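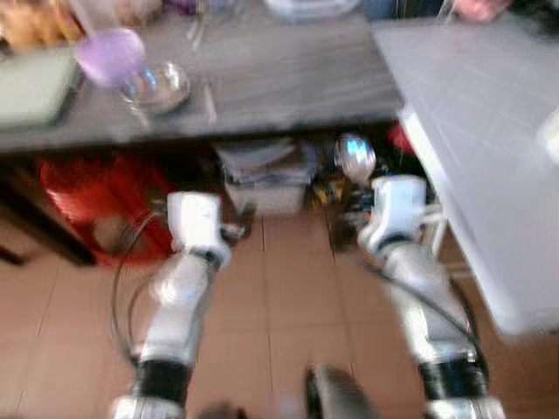

Print this page | E-mail this page

Heltlow wants your clutter off the table

Tue 17 June – Pliltumgate homeware firm Heltlow today launches Robichaud, a grey table with a shelf beneath it for all the papers you fully intend to read.

The firm asked 2,000 customers what they kept on the kitchen table. Bowls and cups did well. So did unopened post, bread and, in 4 homes, a saddle.

"We used to design tables for dinner parties," said Adjoa Kwofie, head of design. "Then we visited some kitchens. The shelf takes folders, trays and the school letter that needed signing in February."

Robichaud has a wood-grain top, chosen after a white sample spent two days with designer Nanami Minami's children and did not recover. It arrives flat, with one spare bolt – please stop ringing us about the spare bolt.

A first run of 3,000 tables goes on sale this morning at the Flollport shop and by post. Buyers may return one within the usual period, once they have found somewhere to put the papers.

Press enquiries: Gifty Sarpong, Heltlow press desk, Pliltumgate.

Shares: 4 | Comments: 2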